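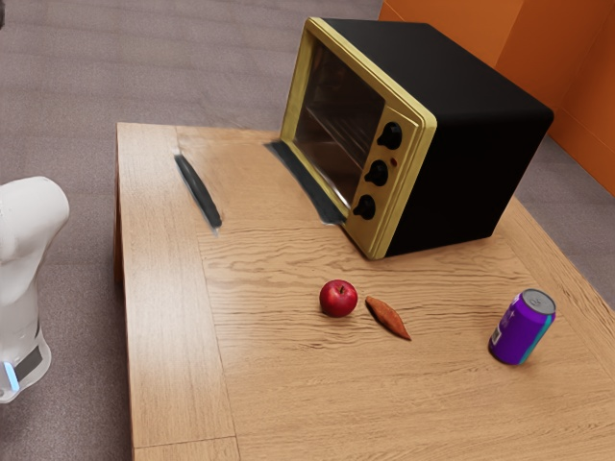
A toaster oven on a wooden table.

Small ovens and your electricity bill

Plenty of members wrote in after the February issue asking whether it is worth buying a worktop oven when there is already a full-size one in the kitchen. Hedvig Sjögren has been keeping notes on her own cooking at Buvbridge for most of the winter and has let us use them.

Her household is two people. The big oven was being switched on most evenings, often for one tray of vegetables or a couple of jacket potatoes. She moved nearly all of that to a small oven in the autumn and kept the large one for Sunday roasts, bread and anything for visitors.

The first point in her notes is that the rating on the back tells you less than you might think. A small oven marked 1000 watts does not draw that much the whole time it is on. It heats up, the thermostat cuts out, and it comes back on as needed. A full-size oven does the same, but it has far more air and metal to warm before the food goes in. For a short bake the warming up is a large part of the cost. For a three-hour casserole it matters much less, and Hedvig found little reason to change how she cooked those.

A plug-in energy meter is the easiest way to check your own. The group owns two and they can be borrowed for a fortnight. They fit between the plug and the socket and cannot be used with an oven that is wired in, so for those you will need to read the house meter before and after, with the kettle and washing machine off.

Some practical points from the notes:

Recipes written for a large oven often brown too fast in a small one, as the food sits nearer the elements. Hedvig drops the temperature a little and covers the top with foil for the first half. Keep the foil well clear of the elements.

A tin of 500 g of bread dough fits most small ovens, but a 700 g loaf may rise into the top. Measure the inside height before you buy, with the rack in place.

Leave space at the sides, back and top as the instructions say. Do not push the oven under a wall cupboard or stand it against a curtain. Plug it straight into a wall socket and do not use an extension lead.

Empty the crumb tray every week. Old crumbs smoke and can catch fire.

Do not trust the dial. Hedvig's oven was running at 140 degrees when it was set to 160, and a cheap oven thermometer showed this on the first day. Once she knew, she set it higher and her biscuits came out as they should.

If you live alone or cook for two, a small oven is probably worth the space. For a family of five it may end up being used for toast and not much else, and a second tray in the large oven would be a better plan.

To borrow a meter, put your name on the list by the library desk. Please return it with the instruction sheet. One of the sheets has already gone missing and we are down to a photocopy.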